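4.3 Setting Up a Price Index Adjustment

Cemico Ledger can raise or lower contract amounts automatically when a published price index changes. Set up one adjustment rule for each contract group. You need Editor rights to complete this section.

1. Open Contracts and select the group to be adjusted.

2. Click Rules, then New Index Rule.

3. In the Index field, choose the series named in the contract. Use the unadjusted series unless the contract states otherwise.

4. Enter the base month and its index value. In the sample file Illham, the base month is December and the value is 209.

5. Set the Lag field to the number of months between the index reading and the date the new amount takes effect. The default is 2.

6. Enter a cap, in percent, if the contract has one. The sample file uses 7. Leave the field blank for no cap. A zero in this field blocks all increases.

7. Click Preview. The new amounts are listed next to the current ones.

8. Check at least one line by hand: divide the new index value by the base value and multiply by the base amount.

9. Click Apply.

Caution: Apply overwrites the current amounts in the group. Export the group first if you need a copy.
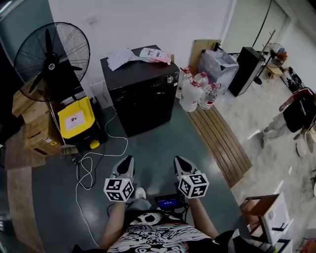
Note: When a statistics office moves a series to a new reference year, all of its values change. Do not mix old and new values in one rule. Enter the base value again from the new table and run Preview before the next adjustment date.

Note: Groups with more than 135 contracts are processed in the background. The status line shows Queued until the run starts.

If Preview returns error IX-7, the index value for the selected month has not been loaded. See 4.4, Loading Index Values.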